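Category: Robotics, Incident Notes

A Fault in the Dasura Simulation, and What It Cost

Posted 2022-12-22 by Corina Pichler

I am recording in this post a fault that affected the household manipulation work carried out under the Plasari project this year. A formal report was filed with our laboratory in June. The present account is my own, and I have written it for readers who work with simulated homes and who may meet the same problem.

The Plasari project trains an arm to find, approach and pick up ordinary objects in a furnished apartment. All of the training is done in simulation, with a set of interiors that we call Dasura. A separate safety module, Evine, checks each planned motion before it is executed. If any part of the arm would come closer to furniture or a wall than the permitted margin, Evine is required to stop the motion and to log the event. The same module is intended to run without changes on the physical arm, and any failure in it is therefore treated as a safety matter, even when no hardware is involved.

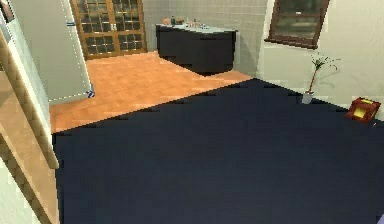 The fault came to our attention through the logs. Siyabonga Engelbrecht was reviewing a batch of 528 runs and observed that Evine had recorded no stops at all in 190 of them. A figure of zero is possible in a single run. It is not credible in so many. The runs in question had all been set in the same apartment, where the navy rug meets the wood floor on a diagonal and a potted plant stands below the window. That line between the two floor surfaces became our reference during the investigation. We compared its position in the rendered view with its position in the map used by the safety module, and the two did not agree.

The cause was simple, and I regret that it was not found earlier. Dasura interiors are stored in one coordinate frame and the arm in another. When the apartment was revised in the spring, its origin was moved from a corner of the floor to the center. The renderer read the new origin. Evine continued to read the old one from a cached file. The robot's visual policy was therefore looking at one apartment while its safety module was guarding the same apartment displaced by over a meter. Motions that passed through a table were approved, as Evine believed the table to be elsewhere.

Ntombi Pillay replayed a selection of the affected runs with the cache cleared. She began with 20 of them, chosen without regard to their outcome. Evine stopped the arm in 17. In the remaining three the arm had stayed well clear of everything, so there was nothing for the module to report. I should add that many of the original runs had been scored as successful. The target object had been reached and lifted, and the scoring script did not ask what the elbow had passed through on the way.
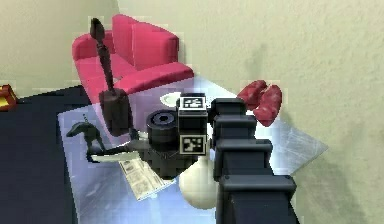 Crowded surfaces presented the greatest difficulty in the review. Where several objects stand close together, a gripper that is correctly placed may still have links behind it that are not. Our collision summary listed only the first contact in each run, and a light touch on a small object at the start could conceal a much more serious contact later. Nokuthula Kruger rewrote the summary so that every contact is listed, with the link involved and the depth of the overlap. This took her most of two weeks. It should have been written that way when the project began, and I accept responsibility for having approved the shorter form.

There was some disagreement as to whether the policy trained on these runs could be kept. Định Vũ argued that the visual part had learned nothing false and that only the motion planning needed to be trained again. My own view was that a policy rewarded for passing through furniture should not be retained in any part, and this was the view that prevailed. The checkpoints have been archived under the name Ngubane and are marked as unsuitable for deployment. Mr. Vũ's objection is attached to the report in full, and I continue to think it a reasonable one.

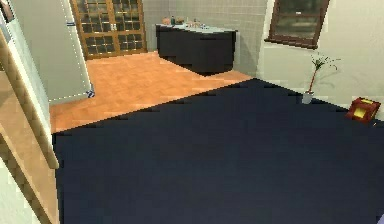

The following changes are now in effect. The safety module no longer keeps a cached copy of any interior. At the start of each run, the renderer and the safety module each report the position of three fixed landmarks, and the run is refused if the positions differ. A batch in which Evine records no stops is held for review by a person before it may be used for training. Finally, one run in each batch is now planned to fail: the arm is directed at a wall, and the batch is rejected if the motion is allowed to proceed.

The last of these has already been of use. In the autumn a batch was rejected in this manner when an interior had been loaded without its walls. The matter was corrected the same afternoon and no data were lost.

One question remains open. The landmark check confirms that both parts of the system agree with each other, but it does not confirm that either is correct about a real room. Ms. Pillay is preparing a procedure for the physical arm, using measured points on the floor and a reduced speed limit until they have been verified. I expect to describe it here once it has been tested.

Corrections to this account may be sent to me through the contact page.

This site uses cookies to remember your preferences and measure visits. Accept | Decline

© 2022 Corina Pichler | Contact | Back to top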